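In Praise of the Mismatched Cupboard

Last October I finally gave away my wedding-list dinner set, sixteen matching white plates with a thin gray line around the edge, and I have been a happier eater ever since. I want to make the case for doing the same, because I think the matching set has had far too easy a ride.

I grew up with one. It was my grandmother's and then my mother's, and it lived behind glass, and we ate off it on holidays with our elbows in and our voices down. One of the soup bowls was broken in 1980-something and my mother still brings it up. You can't love a thing like that. You can only be nervous near it.

What I have now is a cupboard where hardly any two plates agree with each other. There's a speckled blue one from a church sale, a heavy brown one that keeps toast warm longer than anything I own, a shallow dish with a fish on it, and a big stoneware oval marked Heitmann on the back, a name I have never managed to trace. I paid 300 pennies for that one, out of a jar, to a man who insisted on counting them. And there's black. I never expected to care about black plates, and now I would give up half the shelf before I gave up mine. Put a fried egg on a black plate! Put rice on it, or sliced melon, or three radishes and some butter. Everything looks like you meant it.
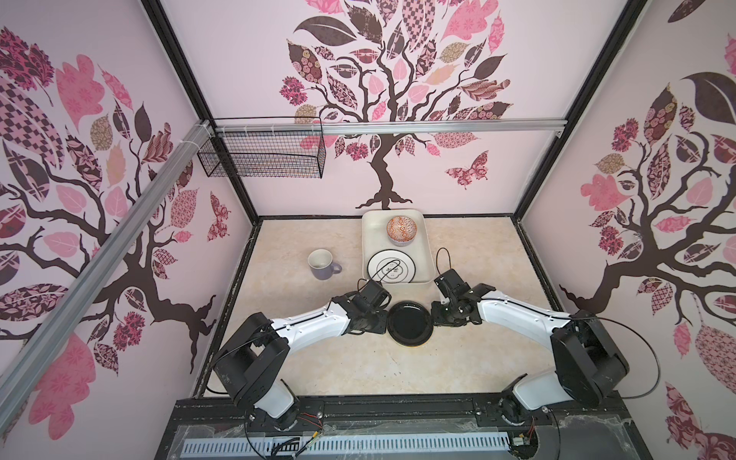

Black plate, white tray.

My friend Rizal Pasaribu thinks this is all nonsense, and since he cooks far better than I do I should give him his say. Rizal's view is that the plate ought to disappear. He owns white ones, all from one shop, and when one breaks he buys another. Food has color enough, he says, and a loud plate is like somebody humming along at a concert. He made me a green curry once to prove it, and I have to admit it looked wonderful on white.

But then I took the leftovers home and ate them the next day out of the fish dish, and it was a different lunch. It might not have been a better one, but it was mine, and I noticed it, and I sat down at the table for it when I would usually have stood at the counter reading my phone. That's the thing I keep trying to tell people. When every plate is the same you stop seeing plates, and pretty soon you stop seeing lunch.

Choosing is a big part of the fun. My nephew Haziq will change his mind twice on the way from the cupboard to the stove. When Edivaldo Pacheco and his daughters come over, the girls run straight to the shelf and there's a negotiation over who gets the speckled blue, and it takes longer than the washing up. Guests remember which plate they had. Xiaoqing Xie had the brown one two years ago and asked for it by color the next time she walked in the door, before she had her coat off. I can't imagine anyone doing that with plate eleven of sixteen.

I've heard the practical objections. They don't stack, and this is true. My pile leans, and there's a deep bowl that has to live on top of the refrigerator. They don't all go in the dishwasher either, so I wash more by hand than I used to. I've come around to it completely. Washing dishes that are all alike is a chore you do to a pile, but washing these I meet them one at a time, and I find out things. The blue one has a thumbprint under the glaze. The fish has a smaller fish behind it that I'd missed for a year, because it's usually under the potatoes.

And glaze! I could go on about glaze all afternoon (my family will tell you I have). A good shiny one changes with the light over the sink, and the little specks and swirls that a factory would call faults are exactly where my eye goes. Orange is the best of all for this. A really bright orange plate can carry a gray February breakfast on its own.
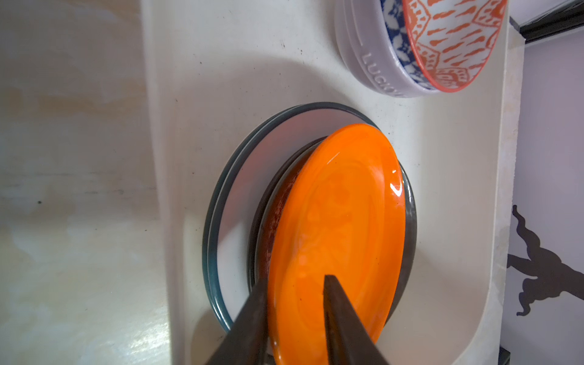
Bright orange, with a shine on the rim.

The other complaint I hear is that collecting like this is just shopping with a nicer story. Fair enough, it can be. I know a few people who have gone overboard, and Afiq Sutanto once told me cheerfully that he'd spent $130 on a single saucer. So I have a rule, which is that nothing comes in unless there's a gap where something broke or was given away. Things do break. When the yellow one went last spring I was sad for an evening, and then I had the whole summer of looking for its replacement, poking around in boxes on folding tables, picking things up and turning them over. A broken plate from a set leaves a hole you can never quite fill. A broken plate from my cupboard leaves an opening.

If you want to try it, don't throw anything out to begin with. Just buy one plate you like, secondhand, any color, and eat off it for a week. See whether you start reaching past the others to get at it. I did, and within a month the white ones were at the back, and by fall they were in a box in the hall with a bow on top, on their way to my cousin, who had asked for them and who loves them very much.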